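로봇 동아리 소식: 봄 학기의 문 과제
글: 귈리자르 바이람(Gülizar Bayram)
2024년 5월 10일

지난 소식에서 우리 동아리가 '문 과제'를 골랐다고 짧게 알려 드렸습니다. 그 뒤에 여러 분이 복도에서 저에게 물으셨습니다. 문을 여는 것이 왜 한 학기 과제가 되느냐는 질문이었습니다. 저도 처음에는 같은 생각을 했습니다. 사람은 커피를 들고도 팔꿈치로 문을 엽니다. 그런데 로봇에게 시켜 보면 손잡이를 찾는 일, 잡는 일, 당기면서 몸을 뒤로 빼는 일, 문이 도로 닫히기 전에 지나가는 일이 모두 따로 어렵습니다. 이번 호에서는 우리가 지금 어디까지 왔는지 조금 길게 쓰겠습니다. 제 한국어가 어색한 곳이 있으면 너그럽게 읽어 주십시오.

과제의 내용은 이렇습니다. 시뮬레이션 안에 집이 하나 있고, 우리는 그 집을 베르카드(Berkard)라고 부릅니다. 팔이 두 개 있는 이동 로봇이 방에서 출발하여 어두운 색의 양쪽 문을 지나 건너편으로 가야 합니다. 문은 로봇 쪽으로 열립니다. 로봇이 문에 가까이 있어야 손이 닿는데, 가까이 있으면 문이 몸에 걸립니다. 그래서 팔과 바퀴를 같이 움직여야 합니다. 팔만 잘하는 프로그램이나 바퀴만 잘하는 프로그램으로는 통과할 수 없습니다.

조종은 두 가지 방법으로 합니다. 학기의 앞부분에는 사람이 직접 조종하여 시범을 모읍니다. 뒷부분에는 그 시범을 가지고 학습한 프로그램이 스스로 움직입니다. 시범을 모으는 일은 재미있어 보이지만 손목이 아픕니다. 왼손과 오른손으로 로봇의 두 팔을 움직이고, 발판으로 바퀴를 움직입니다. 처음 앉는 학생은 대부분 발을 잊어버립니다. 두 팔에 집중하는 동안 로봇이 천천히 문을 밀고, 문은 문틀을 밀고, 화면이 떨리기 시작합니다. 우리는 이것을 '지진'이라고 부르는데, 지진이 난 시범은 지우고 다시 합니다.

화면을 보는 방법에 대해서도 의견이 많았습니다. 우리는 로봇의 머리 쪽에서 내려다보는 시점을 주로 씁니다. 자기 몸통이 화면의 아래를 차지하고, 두 팔이 그 앞으로 나와 있습니다. 처음 보는 분은 답답하다고 합니다. 바깥에서 방 전체를 보는 시점이 더 편한 것은 맞습니다. 그러나 나중에 프로그램이 받는 그림과 조종하는 사람이 보는 그림이 다르면, 사람은 알고 프로그램은 모르는 정보가 생깁니다. 그래서 불편해도 같은 시점으로 연습하기로 정했습니다. 이 결정은 제가 강하게 주장했고, 처음 몇 주 동안 원망을 많이 들었습니다.
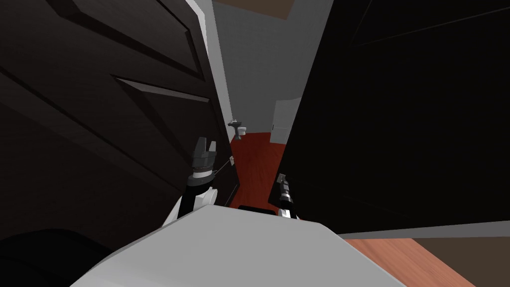
시점 다음으로 오래 토론한 것은 문과 몸 사이의 거리입니다. 시뮬레이션에서 통로의 폭은 914밀리미터로 맞추었습니다. 숫자만 보면 넉넉합니다. 하지만 문짝이 완전히 젖혀지지 않으면 실제로 쓸 수 있는 폭은 훨씬 줄어듭니다. 여기에 두 팔의 팔꿈치가 밖으로 나오면 더 줄어듭니다. 그래서 우리는 '손을 먼저 넣고 몸을 나중에 넣는다'라는 순서를 연습했습니다. 두 그리퍼를 몸 앞에 세우고, 문의 안쪽 가장자리를 살짝 건드리면서 조금씩 들어가는 방식입니다. 그리퍼로 문을 꽉 잡고 끌고 가려고 한 학생도 있었는데, 좁은 곳에서는 잡은 손을 놓는 순간이 가장 위험했습니다. 손을 놓으면 문이 움직이고, 문이 움직이면 팔이 끼었습니다.

왼손과 오른손의 역할도 처음부터 정해져 있지는 않았습니다. 어떤 학생은 한 손으로 두 문을 차례로 열었고, 어떤 학생은 양손을 동시에 썼습니다. 동시에 쓰는 것이 보기에는 멋있습니다. 그러나 시범마다 방법이 다르면 프로그램이 중간의 이상한 동작을 배웁니다. 한쪽 문을 열다가 마음이 바뀐 사람처럼 가운데에서 멈추어 버립니다. 이 문제를 이해하는 데 오래 걸렸습니다. 지금은 시범을 하는 사람이 모두 같은 순서를 따릅니다. 왼쪽 문을 먼저 다루고, 왼손을 그대로 세워 둔 채 오른쪽 문으로 갑니다. 순서를 종이에 적어 모니터 옆에 붙여 놓았습니다. 종이를 붙인 뒤에는 싸우는 일이 줄었습니다.

어두운 문도 우리를 힘들게 했습니다. 문짝의 색이 거의 검은색에 가까워서, 그리퍼도 검은색이면 손끝이 어디에 있는지 잘 보이지 않습니다. 조명을 밝게 바꾸자는 제안이 있었습니다. 반대하는 쪽은 진짜 집의 문은 우리를 위해 색을 바꾸어 주지 않는다고 했습니다. 결국 조명은 그대로 두고, 대신 조종하는 사람이 문의 판 무늬와 가장자리를 기준으로 거리를 짐작하는 연습을 했습니다. 판 무늬의 선이 화면에서 얼마나 기울어졌는지 보면 문이 열린 각도를 어느 정도 알 수 있습니다. 익숙해지면 손끝보다 그 선을 먼저 보게 됩니다.

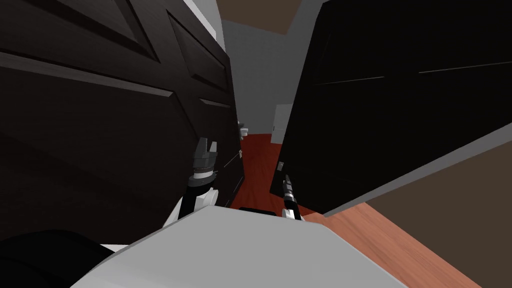

트러드게이트 대회 준비

5월 말에 트러드게이트(Trudgate) 학생 대회의 예선이 있습니다. 예선은 시뮬레이션으로만 하고, 프로그램을 보내면 주최 측 컴퓨터에서 돌립니다. 한 번의 시도마다 로봇의 출발 위치가 조금씩 다르고, 문이 열려 있는 각도도 다릅니다. 모두 100번을 시도하여 통과한 비율로 점수를 받습니다. 문틀에 세게 부딪히면 통과해도 그 시도는 점수가 없습니다. 작년의 규칙에는 이 조항이 없어서 힘으로 밀고 나가는 팀이 많았다고 들었습니다. 저는 새 규칙이 더 좋다고 생각합니다. 우리 프로그램은 아직 부드럽지 않지만, 집에서 쓸 로봇이라면 문틀을 부수지 않아야 합니다.

우리 팀은 여섯 명입니다. 하는 일을 나누었는데, 나눈 대로만 되지는 않습니다. 시범을 모으는 사람과 학습을 돌리는 사람이 서로의 일을 모르면 회의가 길어집니다. 그래서 학습을 맡은 학생도 한 주에 한 번은 조종석에 앉기로 했습니다. 직접 해 보면 어떤 동작이 왜 느린지 알게 됩니다. 반대로 조종을 잘하는 학생은 자기 시범으로 학습한 결과를 꼭 봅니다. 자기의 나쁜 버릇을 로봇이 그대로 따라 하는 것을 보면 조금 부끄럽습니다. 제 버릇은 문에 닿기 전에 오른손을 한 번 흔드는 것입니다. 저는 그런 줄 몰랐는데 프로그램이 열심히 흔들고 있었습니다.

학습한 프로그램의 현재 상태를 쓰겠습니다. 문이 반쯤 열린 상태에서 출발하면 대체로 잘 지나갑니다. 거의 닫힌 상태에서 출발하면 아직 어렵습니다. 손끝이 문의 가장자리를 찾지 못하고 판 표면을 미는 경우가 많습니다. 밀면 문은 더 닫힙니다. 프로그램은 더 닫힌 문을 보고 당황하고, 다시 밉니다. 이 실패를 고치려고 우리는 '실패에서 돌아오는 시범'을 따로 모으기 시작했습니다. 일부러 손을 잘못된 곳에 놓고 출발하여, 뒤로 물러나고, 다시 가장자리를 찾는 시범입니다. 재미없는 일이지만 이것을 넣은 뒤에 프로그램이 덜 고집스러워졌습니다.

시간도 문제입니다. 한 시도가 너무 길면 뒤의 동작이 흔들립니다. 우리가 정한 목표는 첫 접촉에서 통과까지 약 20초입니다. 사람이 조종하면 이 안에 들어오는 날도 있고 아닌 날도 있습니다. 커피를 너무 많이 마신 날은 빠르지만 지진이 자주 납니다.

그라소 실습실의 컴퓨터에 대하여

이번 학기부터 그라소(Grasso) 실습실의 컴퓨터를 저녁에 쓸 수 있게 되었습니다. 학습을 밤에 돌려 놓고 아침에 결과를 봅니다. 다른 수업의 학생들도 쓰는 컴퓨터이므로 몇 가지를 부탁드립니다. 화면에 '학습 중'이라는 종이가 붙어 있으면 전원을 끄지 말아 주십시오. 반대로 종이가 없는데 프로그램이 돌고 있으면 우리가 종이를 잊은 것이니 게시판에 알려 주시면 고맙겠습니다. 지난달에는 업데이트 때문에 컴퓨터가 밤중에 다시 시작되어 결과를 잃었습니다. 지금은 중간 결과를 자주 저장합니다. 처음부터 그렇게 해야 했습니다.

시뮬레이터의 버전도 하나로 고정했습니다. 각자 노트북에서 다른 버전을 쓰면 문의 무게나 마찰이 조금씩 다르게 계산됩니다. 한 학생의 노트북에서는 문이 나비처럼 가볍고, 다른 노트북에서는 냉장고 같았습니다. 같은 시범을 재생했는데 한쪽은 통과하고 한쪽은 끼었으니 원인을 찾느라고 하루를 썼습니다. 새로 들어오는 분은 설치 문서의 첫 줄에 있는 버전을 꼭 확인해 주십시오. 더 새로운 버전이 있어도 대회가 끝날 때까지는 올리지 않습니다.

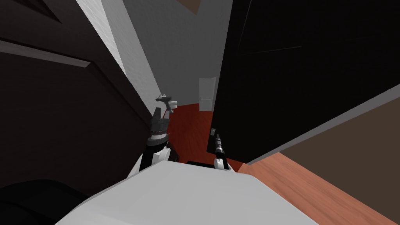

마찰 이야기가 나왔으니 바닥에 대해서도 덧붙입니다. 문만 생각하다가 바닥을 잊기 쉽습니다. 로봇이 문을 당길 때 몸도 문 쪽으로 끌려갑니다. 바닥의 마찰을 낮게 설정하면 문은 그대로 있고 로봇이 움직입니다. 조종하는 사람은 팔을 당겼다고 생각하는데 실제로는 로봇 전체가 앞으로 미끄러진 것입니다. 화면에서는 두 경우가 비슷하게 보여서 구별하기 어렵습니다. 우리는 바퀴의 값을 같이 기록하여 확인하고 있습니다. 바퀴가 돌지 않았는데 위치가 변했으면 그 시범은 따로 모아 두고 나중에 이유를 봅니다.

팔을 어디까지 올릴지도 아직 완전히 정하지 못했습니다. 왼팔을 높이 들면 팔꿈치가 몸에 가까워져서 좁은 곳을 지나기 좋습니다. 대신 손끝이 문에서 멀어지고, 문이 다시 움직일 때 막아 주지 못합니다. 낮게 두면 문은 잘 막지만 팔이 통로를 차지합니다. 벤델(Bendell) 장학금으로 우리에게 온 교환 학생은 높은 자세를 좋아하고, 저는 낮은 자세를 좋아합니다. 다음 모임에서 같은 출발 위치로 두 자세를 비교하기로 했습니다. 제가 지면 순서 종이를 새로 쓰겠습니다.

앞으로의 일정과 참여 방법

대회 예선까지는 실패에서 돌아오는 시범을 더 모으고, 문이 거의 닫힌 상태의 출발을 집중하여 연습합니다. 예선이 끝나면 과제를 조금 바꾸려고 합니다. 건너편에 있는 흰 문까지 가서 그 문도 여는 것입니다. 복도를 지나가는 일과 두 번째 문을 여는 일을 한 프로그램으로 이어야 하므로, 지금보다 어려울 것입니다. 이 계획은 아직 의견을 모으는 중이고, 서랍이나 수도꼭지를 다루자는 의견도 있습니다.

조종을 해 보고 싶은 분은 경험이 없어도 됩니다. 게임을 잘하는 분이 꼭 잘하는 것은 아니었고, 피아노를 치는 학생이 발과 손을 가장 빨리 같이 썼습니다. 처음에는 문 없이 빈 방에서 팔을 움직이는 연습을 하고, 그다음에 문이 많이 열린 상태로 들어갑니다. 프로그램을 짜는 일에 관심이 있는 분은 파이썬을 조금 알면 충분합니다. 기록 파일을 정리하고 나쁜 시범을 골라내는 일부터 시작합니다. 이 일을 하면서 배우는 것이 많습니다.

동아리방 문에 신청 종이를 붙여 놓았습니다. 이름과 가능한 시간을 적어 주시고, 한국어가 불편한 분은 영어나 튀르키예어로 적으셔도 제가 읽을 수 있습니다. 발판은 신발을 벗고 쓰므로 양말을 신고 와 주십시오.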